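Progress report to the Moffat fund
Project: Enstead home help trial, second period
Prepared by Eilidh Tennant
17/01/2021

Summary

The grant conditions ask for one public demonstration per period, and we have now held it. People came, the arm moved, and the smoke alarm went off only during the lunch break, when the arm was switched off and the toaster was not. The rest of this report covers what we showed, what we spent on it and what we would like to do next.

The visit

Our guests came from Orcombe, who run supported housing and may one day have to live with whatever we build, and from Gindura, who supplied the wrist joint and wanted to see how we were treating it. They were let in 4 at a time, the bedroom being a bedroom. Those waiting were given tea in the hall and a talk by me, and I am told the tea was well received.

We had promised in the last report to work in furnished rooms with ordinary belongings in them. This was harder to arrange than it sounds. Left to themselves, engineers tidy. I had to ask twice for things to be put back on the bed, and one colleague was found straightening the books between runs so that they lined up with the mattress. They were returned to an angle.

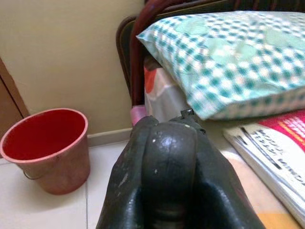

The task was tidying at the bedside: move to the bed, find the thing asked for, pick it up, hand it over or put it down where told. Soft things went better than we feared. Thin booklets went worse. The fingers are good at anything with a bit of body to it and poor at a single cover lying flat, which they tend to stroke in a thoughtful manner before giving up. A lady from Orcombe observed that her grandson approaches his homework in the same way.

We did 8 runs in front of visitors. Five were completed without help, two needed a nudge from the operator and one was stopped by me when the arm began a slow and dignified journey towards a guest's handbag. It had been told to fetch "the bag". No bag had been provided. I have recorded this as a fault in the instructions, though the handbag's owner may have her own view.

What the visitors said

Orcombe's main worry was speed. A resident who wants a book wants it this evening. Our quickest handover took 100 seconds, and the room went very quiet for most of them. They also asked who would clean the grip, how loud it would be at night and whether it could be told to go away. The answers were: the care staff, quieter than the fridge, and yes, by a large button, which everybody then wished to press.

Gindura were polite about the scuffs.

Progress against plan

Furnished room trials: begun, on time.
Public demonstration: done.
Picking up flat paper items: behind. We had hoped to report this finished and it plainly isn't.
Written guide for care staff: drafted, and currently longer than the staff have said they will read. Being cut.

Money

Spending is within the agreed budget apart from catering, where I underestimated how much cake a visiting party can get through in a corridor. I have moved the difference from the travel line, nobody having travelled.

Next steps

We ask the fund to agree to 3 further sessions at Enstead, the first in February, with Orcombe staff giving the instructions themselves. Our own people have learned to speak to the machine in a way no normal person would, and we need to hear it cope with "could you pass me that". Gindura have offered a softer fingertip on loan for the paper problem. I would like to accept before they see the wrist joint again.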